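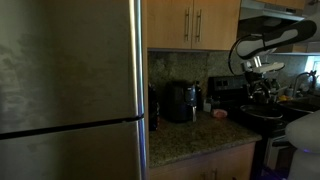 ## Berkano Kitchen Task Kit – club edition

The Berkano kit is a set of parts and task sheets for school and college robotics clubs working on household jobs. It is made by Troklow and fits most small arms with a standard wrist flange.

**In the box**

- 2 pairs of gripper fingers, straight and curved
- 5 cable straps
- Wrist adaptor and bolts
- 40 task cards, from lifting a lid to moving a pan between rings
- Marking sheet for the Jirkari student challenge

The arm and controller are not included. Clubs without an arm can hire one by the term – ask when you order.

**Using it in class**

Each kit suits a team of 4. The cards can be done in any order, but cards marked with a red corner need the curved fingers. All tasks are done with the hob switched off at the wall.

**Spares**

Finger pads wear out first and are sold separately. Pads from the older Lozano kit fit the straight fingers only.

Delivery is free to schools. Orders placed before noon go out the same day, except in August.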